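Planning and Budgeting for a Kitchen Handling Arm

Household Equipment Guidance, Ramthorpe Home Advisory Service

Residents who are thinking of buying a small robot arm for kitchen work are advised to settle three questions before requesting a quotation: which objects the arm will be expected to pick up, what surface it will work over, and who in the home will look after it. The price of the arm is only part of the total. Grippers, mounting, setup and yearly service are often quoted on separate sheets, and households should ask for all of them together.

Begin with a written list of objects. Walk through one ordinary evening of cooking and cleaning and note each item that is lifted, moved or put away. Record the narrowest and widest part of every item in inches, and mark those that are sharp, slippery or easily crushed. A long tapered item and a dish sponge place very different demands on the same pair of fingers, and a supplier who has seen only the weight limit cannot advise on either. 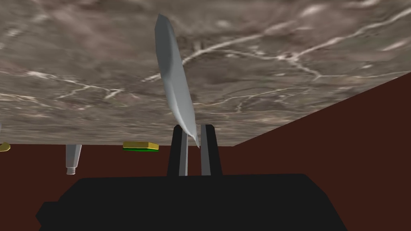

Two measurements on the specification sheet deserve particular attention. The first is the opening width, meaning the distance between the fingers when they are fully apart. The second is the closing gap. Some fingers stop short of full contact and will not hold a thin item firmly. Where the sheet gives only one of these figures, ask for the other in writing.

Finger pads wear and should be treated as a running cost. The Service suggests allowing for 6 replacement pairs over the life of the arm and confirming that the pads may be changed at home with ordinary tools.

Stone counters require some planning of their own. Polished marble can be scratched by a dropped blade and stained by acidic foods, and a patterned surface may make small pale objects harder for a camera to pick out. Ask whether the trial can be carried out on a sample of your own countertop material. Many suppliers also offer a simulated trial, in which the kitchen is modeled on a computer and the arm is tested there first. Shemweta and Kaltora both include one in the quotation fee - confirm this before signing, as the terms differ by model.

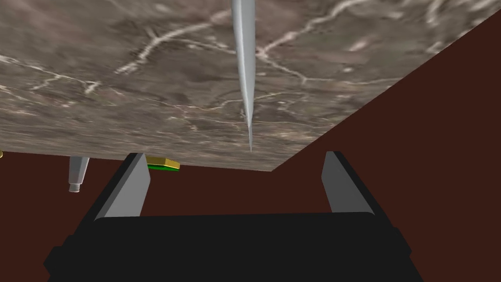
Simulated trial at a marble surface, gripper fingers apart.

A simulated trial is useful for checking reach and clearance at the edge of the counter. It should not be accepted as proof of grip strength, and a visit to the home should still follow.

Suggested budget headings

Arm and controller
Gripper and spare pads
Mounting, including any work on the counter
Setup and home visit
Yearly service
Reserve for repairs, roughly 8 percent of the purchase price

Households with a limit of 1000 dollars should consider renting. The Stuso rental plan has a minimum term of 22 weeks and includes pads but excludes mounting.

Knives should remain a task for an adult until the home visit has been completed. Keep children and pets away from the counter whenever the arm is powered, and locate the stop button before first use.

Questions about this page may be sent to Lempi Manninen, Equipment Guidance. Requests for the printed object list should be addressed to Rocío Iglesias. The next revision is planned for November.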